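Media Studies project report, group 2
Submitted 7/22/22 by Margarida Garcia and Rodrigo Magalhães

## What we looked at

Our project follows one celebrity engagement story through gossip sites. The couple are the singer Bláthnaid Mac Mathúna and the actor Trevor Bramwell. We wanted to know how many articles had a source of their own and how many repeated somebody else's.

The story started on Ostadus, an entertainment site, which said the two were engaged and quoted "a friend of the couple." Predeck ran it the same evening. By the next morning it was on sites we had never heard of.

## Method

We searched for both names together and saved every article in English from the first week of July. That gave us 231 articles. Rodrigo read the first half and I read the rest, and then we swapped a sample to check that we were marking them the same way. For each one we wrote down the headline, the time it was posted and who it named as a source.
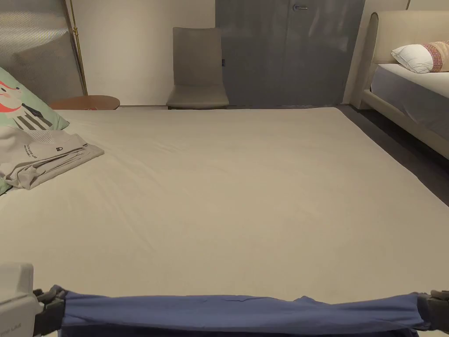

Updates were a problem. Predeck changed its headline twice without a note, so we used the earliest version we had saved. We left out social media posts – there were too many to read in the time we had.

## Results

Only 18 articles gave a source that was not Ostadus or Predeck. Most of the others used the friend's quote word for word. Some changed "a friend" to "friends" or "insiders," although we could find no second person behind it.

Details also grew. Ostadus said nothing about a ring. Tahiri, a fashion blog, guessed at the designer, and later articles gave the designer as a fact. The wedding month was treated the same way:

- Ostadus gave no date.
- Plullex asked in its headline if it would be a fall wedding.
- Later articles said the wedding was set for the fall and linked to Plullex.

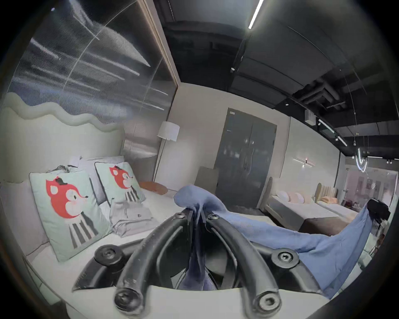 ## Discussion

Bramwell's publicist, Margarida Gouveia, confirmed the engagement at the end of the week, so the main claim was true. She did not mention a ring or a date. Fewer sites covered her statement than covered the rumor, and we found no article that corrected the part about the designer.

Our sample is small and covers one couple. We planned to compare it with a breakup story but ran out of time. The full list of articles is in the appendix, with the headlines as we first saved them.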